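**What we've been up to in June**

Hello again! Most of you know that Jineo is trying to teach a robot arm to do end-of-line packing, and plenty of you have written in asking where the examples come from. People, is the short version. We go where the packing happens, the packers wear head cameras, and they do their job the way they'd do it on any other shift. I spent this month sitting next to a table stacked with navy boxes, getting in everybody's way (sorry, everybody).

Labels first. One hand holds the box down while the other lines up the little sticker, and I could watch it all day.
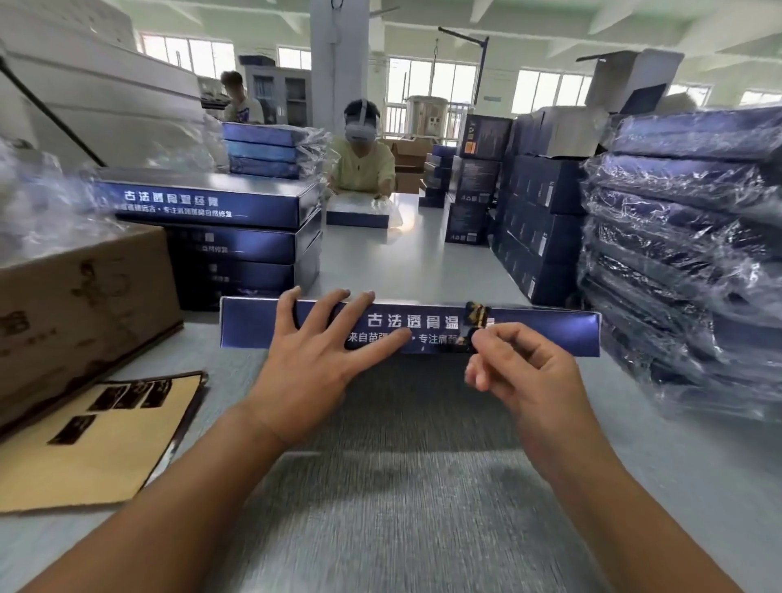 **Why not just write the robot a list of instructions?**
Packing is full of tiny adjustments that people make without thinking, and I couldn't write them all down if I tried. Showing the model lots of real attempts gets us much further.

We're at 692 clips so far, sorted by Tavion Ferreira into a project we're calling Kokden. He keeps the clumsy ones too! A label that goes on crooked and gets peeled off is worth having, and I've stopped deleting mine.

Then there's the clear film, my favorite and also my headache. It slides, it bunches up, it shines under the lights, and the model still can't decide where the plastic ends and the box begins. Tavion wants two more sessions on film alone, and I think he's right. 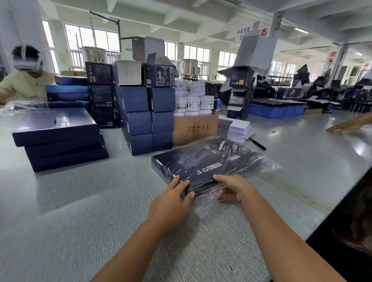
## Coming up next

We're cutting the film clips into shorter pieces, one for each grab, fold or tuck. If you have a steady hand and a free morning for sorting, write to Tavion and he'll set you up with a login.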